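Drerkia manipulation software group
Minutes of the working meeting, 28/10/2022

Present: control, perception, planning and tooling leads, plus one person from the Carbone integration side by phone.
Minutes of the previous meeting were accepted with one correction: the gripper timeout is set in the driver config, not in the planner.

1. Control

The two-arm controller has been running on the new bus driver since the last meeting. Dropped packets are down, but the right arm still reports a late joint state when both wrists move at once. Control thinks the two serial threads are waiting on the same lock. A branch with separate locks is ready for review.

It was asked whether the velocity limit could go back up. Control would like to leave it until the branch is merged. Agreed.

2. Perception

The labeled set now stands at 2,301 images from the fixed and wrist cameras. Of these, 820 have a transparent or translucent bag somewhere in view. The segmentation model does well on the fruit and on the basket rim. It does badly on the bag. Mask agreement on bags is 81 percent, and most of the misses are at the thin edges, where the floor pattern shows through.

There was a long discussion about the patterned walls. From the wrist camera, the printed shapes share colors with the fruit, and the detector sometimes puts a box on the wall behind the basket. Planning asked for a simple depth cutoff. Perception would sooner fix it in training, but will add the cutoff as an option, off by default.

Wrist camera exposure is still on auto. To be locked per camera and the values written into the calibration file.

3. Planning

Lillus 3 is the version now on the test machine. Planning reported that the grasp sampler offers too many candidates that put a finger between two pieces of fruit lying against each other. A clearance term has been added to the score. It slows the sampler down and the weight has not been tuned.

The basket is currently modeled as a solid box with an open top. This is good enough for reaching in from above. It is not good enough for grasping the rim, and the rim grasp stays disabled.

No decision on how to represent the bag in the collision model. Two proposals: a flat keep-out area, or ignore it and allow contact. Planning will write up both.

4. Tooling

Prernel now replays both camera streams against the joint log on one timeline. The export is slow on long sessions. Carbone asked for the log format to stay fixed until March. Agreed, apart from bug fixes.

Actions
Control: merge the lock branch after review.
Perception: depth cutoff option; lock exposure.
Planning: note on bag handling; tune the clearance weight.
Tooling: profile the Prernel export.

Attachments to items 2 and 3

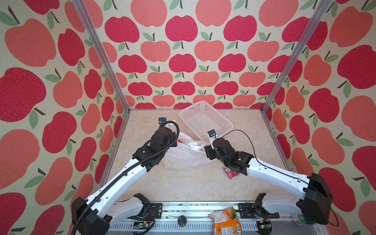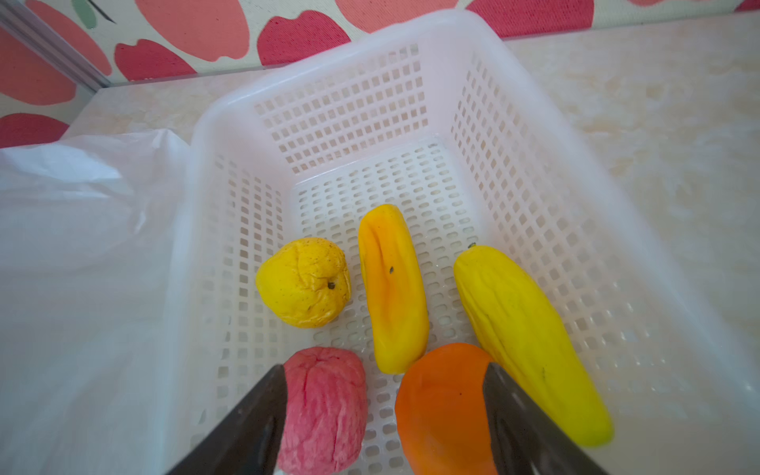
Basket and bag setup, from the fixed camera (first) and a wrist camera (second).

Drerkia manipulation software group | Contact | Copyright Drerkia | Back to top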